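Search this site Enter keywords Go

Camport Notes, December

Lounge corner is nearly done. Orange sofa is in, low back, dark legs, goes against the white wall. Coat rack too, the tall wooden one, so please stop hanging things on door handles. Blinds were $267 under the first quote from Gashaw, thanks to Kidus Demissie for pushing on that.
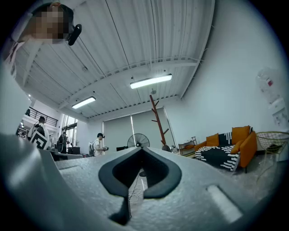 Can we move the standing fan over to the sofa?

Go ahead, just put it back by the blinds at the end of the day and keep the cord off the walkway.

Still wanted: a rug, a low table, 2 lamps. Budget left is up to $730 for teh lot. Offers to Dénes Simon, room 226, before 4 pm. No more mugs pls, we have plenty

Print this page | E-mail this page
Last updated: December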